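Reading time: 2 min

Section 5. Setting up your Kideck reed bottles

We're so glad you've made room for a pair of these little green bottles! They ask very little of you, but a slow, tidy start will save your tabletop, so do give yourself a few quiet minutes.

1. Clear a stretch of table near a wall and wipe it down. If the table is bare wood, keep a soft cloth handy for drips.

2. Unscrew the cap from the first bottle and set it where you'll find it again — you will want it for travel or storage.

3. Lower one stick into the neck, gently, and let it lean whichever way it likes.

4. Do the same with the second bottle, then move both to where you'd like them to live.

CAUTION: Keep the bottles well away from outlets, power strips and cords. The scented oil can damage plastic and wiring.
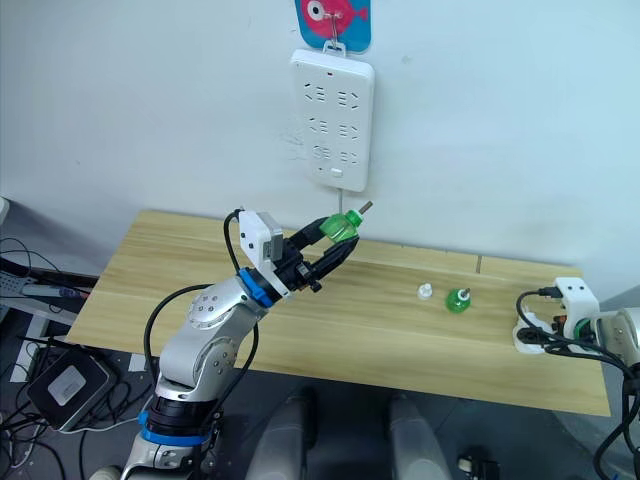

5. Leave the sticks alone for the first 2 hours, then turn them over once, holding the bottle by its body and keeping it upright as you go.

Note: Refills come in 200 ml pouches. Pour slowly, and stop well below the neck — a bottle filled to the brim is a nuisance to carry.

© 2024 Kideck. Contact us | Back to top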